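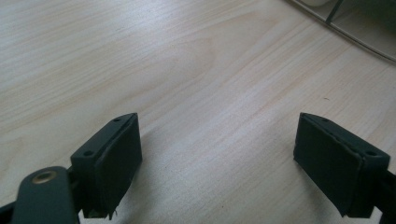
Ondell Science Center – Department of Young Visitors and Schools

Rules for Robots: How People and Machines Work Safely Together
For readers aged 8 to 12

Every game has rules. Soccer players may not pick up the ball and run with it, and swimmers may not dive into the shallow end. Robots that share a room with people have rules as well. Some are written for the robot and are stored in its computer. Others are written for the people who build it, check it and stand next to it.

This page explains the most important of those rules. Words that may be new to you are explained in the list near the end.

What is a gripper?

A gripper is the part of a robot that takes hold of things. You might call it the robot's hand, although it usually looks very little like yours. A simple gripper has two fingers that face each other, with a gap between them. When the fingers move together, they can hold an object. When they move apart, they let it go.

The sides of the fingers that face the gap often have a pad of rubber on them. Hard, smooth fingers would let a cup or a pencil slip. Rubber grips better, in the same way that the soles of your sneakers grip the floor of the gym.

Not every gripper is attached to a robot arm. Some are made as tools that a person holds and moves by hand. A tool of this kind may carry a camera that looks down at the fingers and the table. The person carries out a task, such as picking up a spoon and setting it in a tray, and the camera records how it was done. A computer can later study many recordings of this kind and use them to help a robot learn the same task.

What is a standard?

A standard is a set of rules that many people have agreed to follow. Paper is a good example. A sheet of printer paper bought in one store fits a printer bought in another, because the people who make paper and the people who make printers agreed on the size.

Standards for robots work in a similar way. They describe how a robot should be built, tested and used so that it does not hurt anyone. Experts from different countries meet, discuss each rule and write down what they decide. From time to time they read the rules again and change the ones that have become out of date.

A standard is different from a law. A law is made by a government, and everyone in that place must obey it. A standard is an agreement. Sometimes, however, a law says that a certain standard must be followed, and then it has to be obeyed too.

There is a third kind of rule, called good practice. Good practice means the sensible habits that careful people keep every day. Pushing in your chair when you leave the table is good practice at home. Workshops have many habits like it.

Rule one: Look for risks first

Before a robot is switched on, the people in charge ask what could go wrong. Could a finger be pinched? Could something heavy be dropped? Could a person trip on a cable? This is called a risk assessment.

For each risk, the team tries to find an answer in a certain order. The best answer is to remove the danger completely. If the robot does not need a sharp edge, the edge can be made round. If the danger cannot be removed, the team puts something between it and the people, such as a fence or a cover. Warning signs and training come after that. A sign is useful, but a person who is tired or in a hurry may not read it.

Rule two: Keep the work area clear

The space where a robot works should contain the things needed for the job and very little else. A drinking glass left in the wrong place can be knocked over. A loose sleeve or a long necklace can be caught. People who work with robots roll up their sleeves, tie back long hair and put personal belongings away before they begin.

In the picture at the top of this page, the wood between the two gripper fingers is bare. A clear space such as this makes it easier to see where the fingers will close and what they will touch.

Rule three: Keep fingers out of the gap

Any place where two parts move toward each other is called a pinch point. The gap of a gripper is a pinch point. So are the joints, where one part turns against another. You have met pinch points before: a door hinge is one, and so is a folding chair.

The rule for visitors and for workers is the same. Hands do not go into a pinch point while the machine has power. If an object has become stuck, the machine is stopped first and a trained adult takes the object out.

Rule four: Use only as much force as the job needs

A robot that lifts car doors must be strong. A robot that picks up strawberries must be gentle, or there will be jam. Engineers set a limit on how hard a gripper may squeeze and how quickly an arm may move. When people are close by, the limits are set lower.

Many robots also have sensors that notice a bump. If the arm touches something it did not expect, it stops. Engineers test this with special measuring tools – never by asking a person to stand in the way.

Rule five: Everyone must know how to stop the machine

Robots in workplaces usually have an emergency stop, which is often a large red button. It must be easy to reach and nothing may be placed in front of it. Pressing it stops the movement at once. Letting the button out again must not start the robot by itself. A person has to check the area and then start the robot on purpose.

At Ondell, staff members test the emergency stop each morning before the doors open to visitors.

Rule six: Check the parts that wear out

Rubber pads rub against objects all day long. After a time, the edge of a pad can become ragged, just as an eraser becomes crumbly at the corners. Look closely at the finger on the left in our picture and you will find small frayed bits near the bottom of its pad. The pad on the right is straighter at the bottom.

A worn pad may hold an object less firmly, and so pads are looked at often. The person who checks them asks a few plain questions. Is the pad still flat against the finger? Are any pieces coming away? Are the screws, joints and cables as they should be? The answers are written in a logbook with the checker's name. When a part is no longer good enough, it is replaced and the change is written down as well.

Writing things down may seem slow. It allows a person who arrives in the afternoon to know exactly what was done before lunch.

Rule seven: Respect people's privacy

A camera on a robot or on a gripper tool may record more than the task. It could pick up a face, a voice, or a letter lying on a desk. Good practice is to tell people when a camera is recording and to ask them first. For children, a parent or guardian is asked too. Names, addresses and photographs of families should be put away before the work begins. If something private is recorded by mistake, it should be deleted.

Who makes sure that the rules are followed?

Several people share this duty. At our center, Vendula Dvořáček is responsible for machine safety. Chiến Lò teaches new staff members how to handle the equipment, and no one may use it alone until that training is finished. Giang Châu keeps the logbook, which now has more than 1,095 entries.

Visitors have a part to play as well. If you see something that looks unsafe, tell an adult who works there. You will not be in trouble for speaking up, even if everything is found to be in order.

Questions from our visitors

Can a robot decide to break a rule?
A robot does not make up its mind in the way that you do. It follows its programs and what it has learned from data. It can still make mistakes, for example when a sensor is dirty or when it meets an object it has not been prepared for. For this reason, safety never depends on one part alone.

Do toy robots have rules?
Yes. Toys have safety rules of their own, about small pieces, batteries and sharp edges. The box often tells you what age a toy is meant for.

May I touch the robots at the center?
You may touch the ones with a green sticker when a staff member is with you. All others are for looking only.

Words to know

Emergency stop: a control that stops a machine at once.
Gripper: the part of a robot or tool that holds objects.
Logbook: a book or file in which checks and repairs are recorded.
Pinch point: a place where moving parts could trap a finger.
Risk assessment: a careful search for things that could go wrong, made before work starts.
Sensor: a part that measures something, such as light, distance or touch.
Standard: a set of rules that many people have agreed to follow.

Try it at home or in class

With an adult, choose one everyday machine, such as a stapler, a mixer or a garage door. Find its pinch points without touching them. Then write three rules that would keep a younger child safe near it. Read your rules aloud to another person and ask which one was hardest to understand. Write that rule again in simpler words.

Classes may send their rules to the department until the end of March. A selection will be displayed in the entrance hall.

Text: Ánh Trương. Reviewed for safety content by Vendula Dvořáček.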